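Traffic Signal Timing on the Plestomholm Corridor
Student Project Report, Transportation Engineering
9 April 2021

Background

Wasero Avenue carries commuter traffic between the Plestomholm interchange and the downtown grid. It has two lanes each way, a center turn lane, and four signals in a little over a mile. The east end was widened when the interchange was rebuilt, but the signal plans were left as they were. Drivers coming off the ramp in the morning often meet a red light at Siregar Road and then another one at Skokuritz Street.

The goal of our project was to find out whether new timing could cut the delay on Wasero Avenue without making the side streets much worse. We did not look at adding lanes.

Data collection

We counted vehicles at the Siregar Road intersection during the morning peak on two school days in April. The higher of the two counts was 2427 vehicles in one hour, all approaches combined. Of these, 1017 were going straight through westbound on Wasero Avenue. The left turn from Siregar Road onto Wasero had 211 vehicles in the same hour.

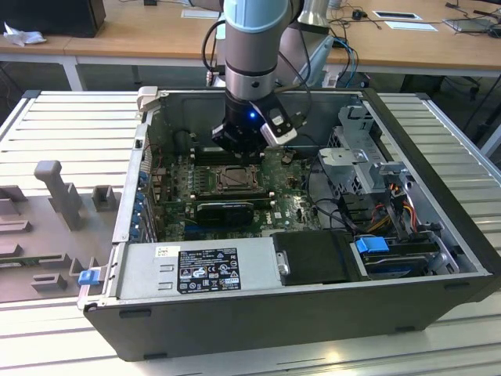

Turning movements were written down on paper sheets in 15-minute blocks and typed into a spreadsheet the same evening. On the first day two of us used different rules for trucks with trailers, so those rows were corrected before we used them. Pedestrian button presses were recorded too, but there were too few to use.

Travel times came from driving the corridor in both directions with a stopwatch. We made six runs westbound and five eastbound. The sixth eastbound run was dropped because a garbage truck blocked the right lane near Skokuritz Street.

Model setup

The model covers all four signals and the ramp end. The existing cycle is 90 seconds at Siregar Road and 100 seconds at Skokuritz Street, which means the two lights drift in and out of step.
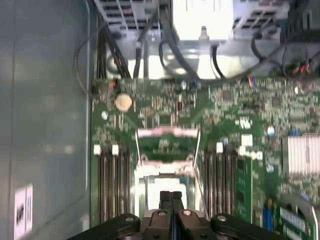
Each timing plan was run ten times with different random seeds, and the results were averaged. Warm-up time was set at 15 minutes so that queues could form before any delay was recorded. Runs of this kind depend mostly on the processor. We kept the network small for that reason and left out the parking lots north of Skokuritz Street.

Results

A common 100-second cycle gave the best result of the three plans we tested. Westbound delay went down in every run. Delay for the left turn from Siregar Road went up slightly, and the queue there reached the gas station driveway twice.

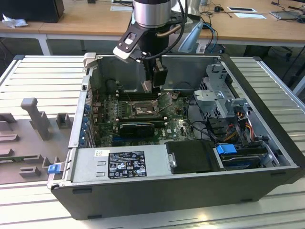
Reading time: 3 minutes

Limits of the study

Two mornings of counts are a small sample, and school traffic was lighter than in a normal year. The afternoon peak was not modeled. We also assumed some 2000 vehicles per hour of green for each through lane, and that value was not checked in the field.

If another group takes this up, we suggest starting with the afternoon counts and adding the bus stop west of Siregar Road. The count sheets and model files are in the course folder.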